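Stop Throwing Out Good Tools

My hammer is older than me and still hits nails fine. Meanwhile the Koser drill I bought in October, dead already. No screws on the case. Glued shut! Who decided this?

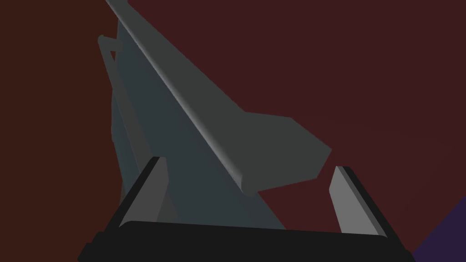
Parts should be cheap

Called a shop in Chisholm, a new battery is 47 bucks. Whole new drill, 53. So everybody buys the drill, and teh old one goes in the trash. Stupid. Sell us the parts, print the manual, use screws. Id pay five dollars more for that, easy. 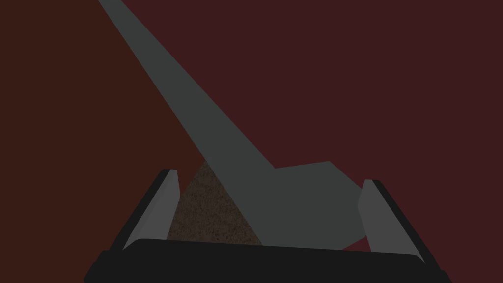

Gray tool with an angular head, dark red background.

Fix stuff. Or at least let us try.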